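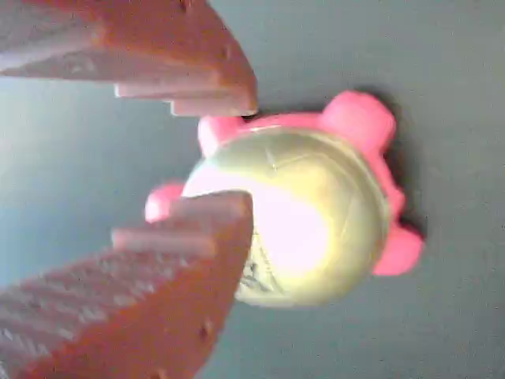 Finally sat down to sort my photo folders, and the first thing I needed was a decent batch renamer. I have 942 files with names like DSC plus a string of digits, and I can't find anything. So I spent the evening trying free Windows programs. Thread!

First up, Utska. Tiny download, no installer, you just unzip it and go. It does find and replace, numbering, and dates pulled from the photo itself. The preview column shows the new name next to the old one before you commit (bless whoever thought of that). Looks like it was drawn in a hurry, but I don't care.

The free version of Utska stops at 200 files per run, though. I did mine in chunks and had to reset the starting number every time. Forgot once. Two sets of photos both called beach-001 and up – luckily there's an undo button, and it works even after you close the program!

Then Gukow. Much prettier, way more options, and the free one handles 1000 files at a time. My problem is the rules panel. You stack rules on top of each other and they run from the bottom up?? I got a whole folder ending in .jpg.jpg before I figured that out.

It also wants to add a desktop shortcut for a photo editor during setup. Untick the box on screen 4. The box is gray on gray, so look for it.

Somebody told me to try Fagundes too, but it wouldn't open on my old laptop. Just a blank window. If you got it running on Windows 7, what did you do?

For now I'm keeping Utska for small jobs and Gukow for the big vacation folders. The Dandville trip from last April is next – all of those are sideways, so I need a batch rotate thing as well. Send me your favorites, free ones please!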